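Branholm Oval Plate, Pale Mint, Set of 2

I did not set out to become a person with opinions about lunch plates. I had perfectly good plates, round ones, and I ate off them for years without giving either of us a score. Then two of them met in the sink, the survivors wouldn't stack right, and one evening in December I was reading product pages at an hour when I should have been asleep.

The Branholm oval comes in pairs, 31 dollars for the two. I ordered from the Fovside store, which had the mint for less than anyone else and a shipping estimate that I would call optimistic. Sixteen days later they arrived in a box that could have held a microwave, wrapped in enough paper to redo a bathroom. No chips, so I can't complain, although I had set aside the evening for it.

First, the color. The website calls it mint and shows something close to toothpaste. In my kitchen it's a good deal quieter, a washed-out green that goes nearly white wherever the light lands on it. I prefer it. If you're hoping for a plate that announces itself from across the room, keep scrolling.

Now the shape. My suspicion about oval plates has always been that they're round plates with ambitions. For a sandwich cut in half and set end to end, though, the long shape makes sense, and there's room left over for a pickle that doesn't have to touch anything. Fried eggs slide toward the middle and stay put. Soup is not possible, and I say this because one of the reviews on the store page takes off a star for it.

The rim is what I'd pay for again. It's raised all the way around and smooth, high enough to keep crumbs home and low enough that a butter knife clears it. I owned a flat slate thing for a while, the Wakholm, bought during a weak period, and toast crumbs left it in every direction. I found them in a drawer once. The drawer was closed.
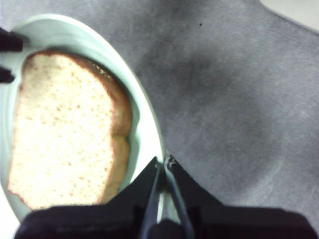
Plain white sandwich bread on the mint oval, on the gray tabletop.

One slice of bread leaves plenty of green showing, and it makes a very ordinary lunch look as if somebody planned it. Two slices side by side is a closer thing and depends on your loaf. Mine comes from the bottom shelf of the supermarket and has the mushroom top, so I turn one slice around and they get along.

Complaints. The long side is a nuisance in my dishwasher, where the plate has to go in at the end of the rack or it blocks the spray arm and you get a machine full of warm, dirty forks. The mint shows coffee rings. It also takes up more cabinet than its share, and with a shelf 23 inches wide I notice. The paper sticker on the bottom came off in over a dozen pieces, the last of which I have decided to live with.

Would I buy them again? Yes, at this price, and I'd get the second pair at the same time to save on shipping. Four stars. The fifth is still stuck to the bottom with the label.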